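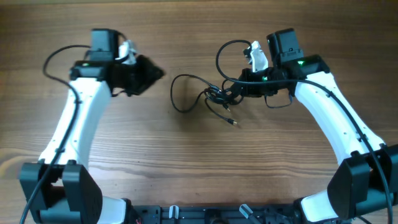 A reader in Sullville wrote to me in April that a wood table ought to be sanded back and sealed every few years, and that anyone who lets one go is being lazy. I have had her letter on my desk since then, and I disagree with it.

I own one good wood table. I bought it used in Carroll for $110, and the seller threw in half a can of wax. In the years I've had it I have wiped it down, waxed it twice, and otherwise left it alone. The side near the window has gone pale. There is a ring from a soup pot and a row of small dents where my son used to do his homework with a ballpoint pen and no pad under the paper. It is still flat and it still holds up dinner.

The case for refinishing is mostly a case about looks. Sanding takes wood off, and a table only has so much of it. If the top is solid you can do it a few times. If it's veneer you might get one try, and plenty of people find out which kind they have when the sander goes through. I priced the job last year at a shop in Wiritz. They wanted $1,409 to strip the top, even out the color and put on a hard clear coat. A new table the same size at the same shop was $3,147. I can see why somebody looking at those two numbers would think the first one was a bargain. I went home and bought wax.

A hard coat also changes how you treat the thing. My sister had one put on hers, and now there are coasters, a felt pad and a tablecloth over the felt pad. She hasn't seen the grain since Thanksgiving. I like to see mine. The dark streaks are the best part of it, and I would rather work on bare wood and take the marks that come.

I'll give the reader this much. If the surface is rough enough to snag a sleeve, or water is getting into a crack, fix it. Do that one spot with fine paper and oil, by hand, on a Saturday's worth of patience or less. The rest of the top can stay the way it is.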